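Gosling — two-arm task planner and grasp arbiter
From Tovitz. Current release, with a year of updates.

Gosling is software that decides which of your two arms should do a thing, and then talks the other one out of trying. It sits between your perception stack and your motion controller, takes in object poses and a goal, and hands back a timed plan for both arms that does not involve them shaking hands at speed.

We wrote it after one winter too many of hand-tuning keep-out zones. A fixed line down the middle of the table is safe and also daft, as anybody will know who has watched an arm refuse to pick up something two centimetres over the border. Gosling draws the line afresh at every planning step, according to what is on the table and who is holding what.

Clutter is where most planners begin to sulk. Sweets are a fair test: small, shiny, badly behaved in piles, and with wrappers that give depth sensing a headache. Sorting them into buckets is the demo task that ships with the package, under the name "halloween", and it runs all year whatever the neighbours think.

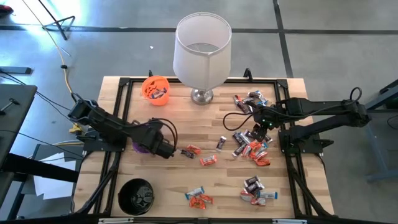
The arbiter scores every reachable grasp for both arms and re-scores when anything moves. If two grasps come out level, the arm with the shorter trip home wins. You can change that rule in the config file, along with nearly everything else, although we'd ask you to leave the one called patience alone until you've read its page in the manual.

What's in the package

Planner: joint plans for two arms, up to 50 objects on the table at once.
Arbiter: hands out grasps, settles quarrels, writes down why.
Replay viewer: steps through a finished run with both arms' intentions drawn in. Handy for working out whose fault it was.
Wrist view fusion: merges head and wrist cameras, and drops whichever is looking at its own fingers.
Stildale bridge: reads object poses from Stildale perception. Other sources need a small adapter, and the template is included.

What isn't

Gosling won't calibrate your cameras. It won't fix a loose mount. It doesn't do mobile bases, and the soft-object support is marked "early" in the menus — please take the word seriously. Emergency stops belong in hardware, and we don't want to be anywhere near yours.

Requirements

A Linux machine with 2 free cores for the planner. A graphics card is needed only for wrist view fusion. Both arms must accept joint targets over a network, and both clocks must agree on the time, which causes more support tickets than everything else put together.

Wrist view fusion has its own settings page, and it repays an afternoon. By default a wrist camera is trusted more the closer its gripper gets to the table, and the head camera is trusted the rest of the time. You can mask out the fingers by hand or let the software learn the mask from a short routine in which the gripper opens and closes over a bare patch of table.
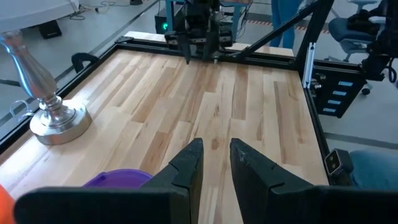
Ingeborg Sauerland wrote to us in April that the learned mask was fine but the routine took far too long, and that she'd drawn her own in less time than it took the kettle to boil. The routine is shorter now. Her kettle remains the benchmark.

Licences

Single bench: 195 euros a year.
Lab, any number of benches under one roof: 474 euros a year.
Teaching: free, on request, from a university or school address.

Licences are tied to the bench and not to the person, so you may change staff as often as you like. Support is by email, answered by Reijo Heinonen or Zdeňka Urban, depending on which of them lost the last argument about clocks.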